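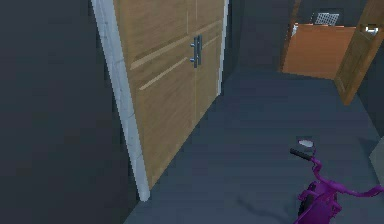 Clultstead Parents' Group — Gear Reviews

Rorano Clip-On High Chair: four months of daily use

We bought the Rorano when our daughter was seven months old and the kitchen had no floor space left for a chair with legs. She is eleven months now and has eaten nearly every meal in it, so I feel ready to say something useful.

If you haven't used a clip-on seat, it is a fabric sling on a metal frame. Two arms go over the table and two go under, and you tighten a pair of screw clamps until the whole thing stops moving. The baby's weight helps hold it in place. I did not trust this for the first week and kept one foot under her the whole time. After that I relaxed.

Setup

Out of the box it took me 4 minutes, most of it spent looking for the strap guide. The clamps have rubber pads, and they have left no marks on our table. The instructions say not to use it on glass, on a pedestal table, or over a tablecloth. They also give a maximum thickness for the table edge, and you should measure yours before you order. My mother's table has a deep lip under the edge and the seat will not fit it at all, so we hold the baby on our laps when we eat there. 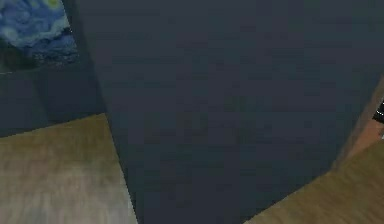 One side of the room, with the Starry Night print.

Daily use

Getting her in is easy. Getting her out is harder, and was worse in August when her legs stuck to the fabric. The leg holes are snug and she likes to hook her feet on the lower bar. I pull the shoes off first and it goes better.

She sits right up at the table with us, and that has been the best part. She grabs at my plate, but she also watches us eat and tries whatever we have. With the borrowed high chair we used before, she was a good foot back from everyone and threw most of her food to get our attention.

There is no footrest. Our pediatrician's handout on feeding talks about having the feet supported, and with a clip-on you can't really do that. She slumps a bit toward the end of a long meal. I would not use it for a baby who is still wobbly.

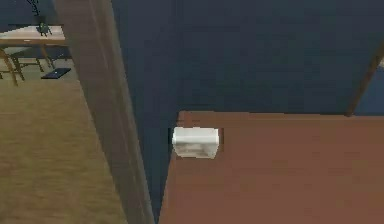
The tray is sold separately, which annoyed me. It costs 29 dollars and snaps on over the front arms. I held out for a month, wiping the table down after every meal, and then bought it. It does catch most of the mess, though peas still roll off the left side where the rim is lower.

Cleaning

The seat cover unzips and goes in the washer on cold. I wash ours every Saturday and it is dry by dinner if I hang it near a window. The color has faded a little. The straps do not come off, so you have to scrub them by hand, and oatmeal gets into the stitching and stays there. An old toothbrush works.
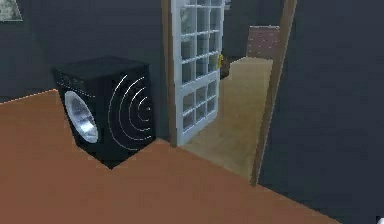 Compared with the Kotian

A friend lent us the Kotian for a weekend. It folds flatter and comes with its own bag, so it is the better pick for travel. The buckle is stiff, though, and the seat is narrow. At 80 dollars, the Rorano is the more comfortable of the two for everyday meals — at least for a chunky baby.

Would I buy it again? Yes, for a small kitchen with a solid table. I'd get the tray at the same time. The parents' swap in Trarosthorpe sometimes has used ones, but check that the rubber pads are all there before you pay.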